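Wrist cam goes dark halfway through a run, arm carries on anyway
Forum: Arms and Grippers > Faults and Safety

tfikre
Friday, April 15, 2022
Arm is a Zuvo with the stock two-finger gripper and the small wrist camera. Sorting job, low shelf. At cycle 302 the picture dropped to almost black and stayed there. The arm did not stop. It went down to pick and closed on the edge of the shelf hard enough to trip the torque limit. No one was near it, but I was due to reach in 10 seconds later.
Controller is a Bresivov, firmware 2. Log shows no camera error at all. Has anyone else had this?
- Tsion Fikre

arroyo_bench
Exposure lock. If auto exposure is off and the room lights change, the driver still sends good frames. They're just dark, so there's no error to log. Check whether your lights are on a timer.

padlock77
I don't buy that. The torque limit should never be what stops it. If you put your hands in there you need a guard switch, and then it doesn't matter what the camera sees.

tfikre
There is a guard switch. I had it bypassed for setup and forgot to put it back. That part is on me.

padlock77
Then that's your fault report. The camera is a side issue.

arroyo_bench
It's two faults. A guard wouldn't have saved the gripper from hitting the shelf.

Bredemcombe_Mike
We set a floor on mean brightness. Under that, the arm holds and beeps. It took a dozen lines in the pick script. False stops are annoying in winter but I'd still do it. Don't set it from one picture, though - log 600 frames of normal work first and pick the number from those.

padlock77
Mean brightness can fool you if there's one bright patch up top and the pick area is black. Crop to the pick area.

Bredemcombe_Mike
Fair. Ours is a flat tray so it never came up.

tfikre
Exposure was locked, arroyo was right. Lights weren't on a timer, someone switched off the row over the bench. Guard is back in. I'll do the crop version this weekend. Saved frame attached, the pick area is the part down by the fingers.

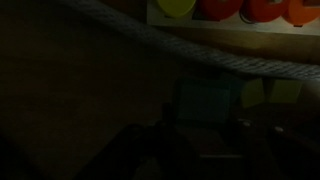 Wrist cam view, discs on the shelf still show up, not much else does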